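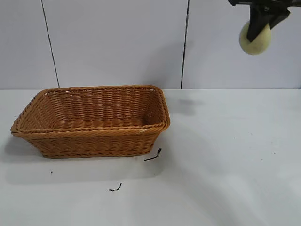
The ball-to-basket task from the fixed side camera, with the ball in the gripper and the basket still empty.

How to train and test a pick-and-drop policy from a small set of demonstrations

This page covers the method we used for the ball-to-basket task in the Plurnent project. It assumes you already have an arm with a two-finger gripper, a fixed camera, and a way to drive the arm by hand. The training code is in the Akatside repository. The settings below are the ones behind the results at the end of the page.

1. Set up the table

Put the basket on the left side of the work area and leave the right side clear for the ball. Use a plain background if you can. The policy has no depth input, so it has to judge height from the camera view alone, and a busy wall made that harder in our early runs.

Fix the camera before you record anything. If it gets bumped, go back to the saved reference image and line it up again. We use the rim of the basket and the line where the wall meets the table. Both are long and easy to match on a screen.

The light should stay the same through the day. Shadows on the table are fine, and we did nothing to remove them. Closing the blinds made more difference than any software fix we tried.

2. Record the demonstrations

Each demonstration starts with the arm in its home pose and ends one second after the ball is released. Drive the arm at a steady speed. Long pauses are a problem, especially just above the ball, because the policy learns to pause there too and sometimes never starts again.

Lift the ball well above the rim before moving left. Demonstrations that skim the rim look efficient, but they leave no room for error when the policy plays them back.

Move the ball to a new start point after every run. We marked a grid on paper, used it to pick the points, and took the paper away before recording. Shift the basket a little every few runs as well.

We recorded 200 demonstrations in total. Delete any run where the ball slips, even if you got it into the basket on a second try. Keep these in a separate folder if you want to work on recovery later.

3. Prepare the data

Run the Picard script over the recordings. It trims still frames from the start, matches each camera image to the nearest arm reading, and writes one file per run. Watch a handful of the trimmed files at full speed. If the gripper seems to close before it reaches the ball, the clocks on the camera and the arm are out of step, and you need to set the offset by hand.

Hold back 28 runs for validation. Choose them across the whole grid. Taking the last 28 recorded is a mistake we made once, and they all came from the same corner.

4. Train

The policy takes the current image and the arm pose and predicts a short chunk of motion. Train for 3000 steps with the default learning rate, then compare saved checkpoints on the validation runs. Ours was best at the end, so we used the last one.

Validation error is only a rough guide. Two checkpoints with nearly the same error can behave very differently on the arm, mostly in when they open the gripper. Try at least two before settling on one.

5. Test on the arm

Use start points that are not in the training set. Count a trial as a success only if the ball stays in the basket after release. A ball that hits the rim and bounces out is a failure, and so is one that the arm has to be stopped for.

Log the camera view for every trial. Motion blur on the ball is normal during the move and did not seem to hurt the policy, as the demonstrations have the same blur.

What we found

Predicting chunks worked better than predicting one move at a time. With single moves, the arm often hovered beside the basket and opened late. With chunks, most of the failures left were poor grasps at the far right of the grid, where we had the fewest demonstrations.

We also trained a version with the basket always in one place. It did well until the basket was moved, and then it dropped the ball where the basket used to be.

Known problems

The export to Voteck format drops the gripper width. Use the raw files if you need it.

Error 3090 during trimming means a recording has no arm readings. Delete the run and record it again.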